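Splitting the planner, part 2

The Urio planner used to treat both arms as one 14-joint problem and solve the whole thing on every replan. It worked, and it was slow. Since December I have been moving it to a scheme where each arm plans alone and a small arbiter hands out time slots over the shared region in the middle of the table. The median replan went from 200 ms to 30 ms on the same machine.

The hard part is the region itself. I started with a fixed box, which was too conservative. Now it is computed from the tray pose plus a margin, so it follows the tray when the tray moves.

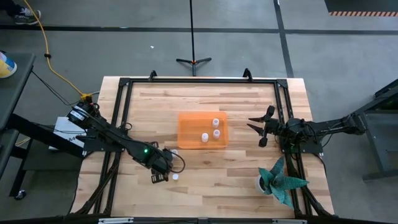 Three cups in the tray, one arm on each side.

Cups standing close together are the bad case for perception. The segmenter likes to merge two white rims into one blob, and the grasp sampler then proposes a center point between them. I added a check on blob aspect ratio – crude, but it rejects most of those before they reach the planner.

Translucent plastic is the other open problem. Depth returns on it are mostly noise, so for the bin and the pill bottle I fit a known model to the color edges and ignore depth inside the outline. The fit costs about 10 ms per object. Reflections off the tabletop still pull the bottom edge down now and then.
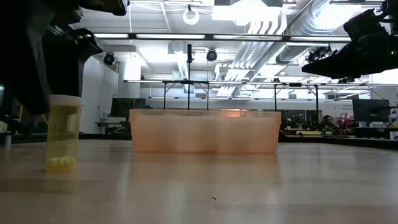

Idrisa Gachanja wrote to ask why the arbiter doesn't just lock the whole region and be done with it, and whether the slots can deadlock. They could in the first version, when each arm held a slot and waited for the other's. Requests are now atomic and time out after 2 seconds, and the arm that loses goes back to its last safe pose. The timeout is a config value in the Rukanside branch.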